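Shop > Kitchen > Counter Storage > Trays

New In | Trays | Crates | Boards | Sale | My Basket

Pumphrey Walnut Serving Tray with Black Metal Handles

Item no. 263

Print this page | E-mail to a friend

I'll say it up front - I sell a lot of trays, and this is the one I kept for my own kitchen. The Pumphrey is walnut, with rounded corners and a raised rim that goes all the way around, so a mug can slide a bit when you turn too fast and it still won't end up on the floor (ask me how I know!). The handles are black metal and they sit up off the wood, so you can get your fingers under them even with oven mitts on.

Mine lives out on the counter full time. I used to put my old tray away in the cabinet above the fridge and then I never used it, so when this one came I just cleared a spot in the middle and left it there. It gets breakfast carried on it, it gets the mail dumped on it, and on weekends it goes out to the porch with drinks.
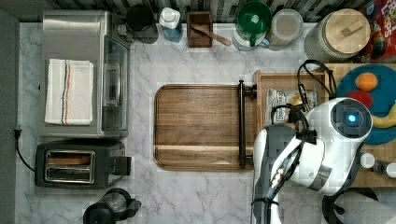 I've had a lot of e-mails asking what size to get, so let me save you some typing. Measure the depth of your counter first, then take away whatever you keep along the back, jars and soap and cereal and all that. What you have left is your tray space. If you have a toaster oven, leave room for the door to come down too. I forgot that the first time and had to shuffle everything over.

The wood is finished with oil, no shiny coating. You'll see the grain running the long way and every tray comes out a little different, some with lighter streaks, some pretty dark all over. I can't match a tray to one you already own, sorry, but if you tell me "light" or "dark" in the order notes I'll do my best from what's on the shelf.

Care is easy. Wipe it with a damp cloth, dry it right away, and please keep it out of the dishwasher and out of the sink. I rub a little Clemance board oil on mine when it starts to look thirsty. One 500 ml bottle has lasted me ages and I use it on my cutting board as well. The handles just need a dry cloth. They're held on with screws, so give those a quarter turn if you ever feel a wobble.

People also ask me about the Travico crate. It's the shallow light wood one made of flat slats, and I love it for chips and snack bags and all the stuff that slumps over when you stand it on a shelf. It's lighter in color than the tray - I like the two woods next to each other, my sister thinks they should match, so you decide! You can buy it alone or add it to your tray order and I'll ship them in one box.

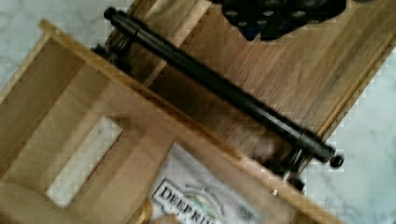 Black handle on the walnut tray, with a light wood slatted piece alongside.

Shipping and returns

Everything goes out from my little stockroom in Dustcombe. Orders usually leave within 9 days, a bit longer in January when I'm doing inventory. If you change your mind you have 31 days to send it back, unused and in the original box. Scratched in the mail? E-mail me a photo before you throw out any packing and I'll get a new one on the way to you.

Gift wrap is plain brown paper and string. Put your message in the order notes and I'll write it on a card by hand (my handwriting is fine, I promise).

Page updated 13/10/2019

Print this page | E-mail to a friend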